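Engine number on registration paper does not match the block
Used Cars > Paperwork and Registration

piyumi_b
2 May 2020
Hello to all. English is my second language, so please ask if something is not clear.

I want to buy a used Vornetti wagon from a private seller. The odometer shows 118 thousand miles. The chassis number is the same on the windshield plate, the door sticker and the title. But the seller also gave me an old registration paper from abroad, where the engine number is written, and this number ends in 24. The number on the block ends in 89. He says that the engine was replaced by a shop called Hernov, but he has no invoice.

Is this a reason to walk away?
Piyumi Barua

rustbelt_gus
Walk away. No invoice, no deal. There are plenty of wagons out there.

fathima.bh
I don't agree with Gus. A replaced engine is a normal thing at this mileage. On my own Matell I had the same situation and the shop found my invoice in June, two years after the work. Call Hernov first and give them the chassis number. A serious shop keeps its records by that number.

piyumi_b
Thank you both. I will call.
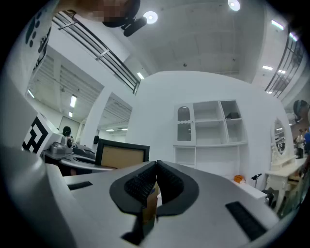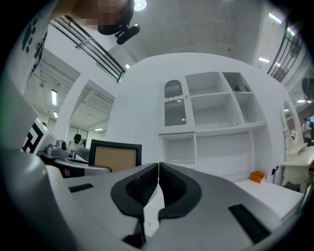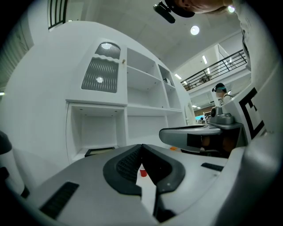 One more thing I forgot to write. The seller wants a deposit of $89 before I can bring the car to a mechanic. He says that he will return it if I don't buy. Is this usual where you live? In my country we would not pay before the inspection.

rustbelt_gus
Not usual. Second red flag for me.

oldtimer_wagon
The deposit bothers me more than the engine. Regarding the number, please check that you are reading the engine number and not a casting number. On many blocks there are 2 sets of digits, and the casting number is the same for thousands of engines. The real one is normally stamped on a flat machined surface. Clean it with a rag and a little degreaser, and look again with a flashlight.

fathima.bh
Good point about the casting number, I should have thought of it. And ask your state office if they record the engine number at all. Mine did not care, they only compared the chassis number - but the rules are different from place to place.
Fathima Bhattacharjee

piyumi_b
Update. I called Hernov and they have a record for this chassis number, engine replaced with a used one. They will send a copy to me by email. The seller agreed to an inspection at the Rathnayake garage without the deposit, after I said no politely.

rustbelt_gus
Fine, but I still would ask for money off. A used engine with unknown miles is a used engine with unknown miles.

piyumi_b
Yes, I will ask him for a lower price. Does somebody know if the garage can do the compression test on the same visit, or must I book it separately?

oldtimer_wagon
Tell them when you book. It takes longer than the basic check, so they need to leave time for it.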